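To: lirnetti-users
Date: 2023-03-26
Subject: Re: How many demos per object before training?

> We have 90 demos on the Brannigan set, all simulated. Grasp success on
> the plate is poor and everything else is fine. Should we just record
> more, or is the data wrong somewhere?

Look at the start poses before you record anything. We had the same trouble at Clatoncombe in January. Most of our plate episodes began with the gripper already over the center, and the policy never learned to find the rim.

What fixed it for us was 10 new episodes per start pose, 5 start poses, with the plate moved between resets. Keep the clutter in. A bare table trains faster but does not carry over – we tried it.

The render below is from our current scene, plate task, left-side approach.

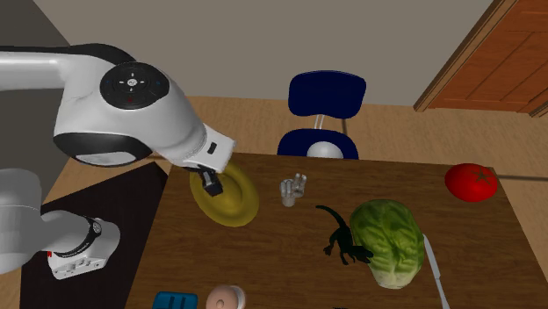
Also check your action logging. Curberg drops the first 4 steps of an episode if the recorder starts late, and the plate episodes are short enough for that to matter. Compare step counts against the simulator log. If they differ, re-export before you retrain.

I can send the reset script if you want it.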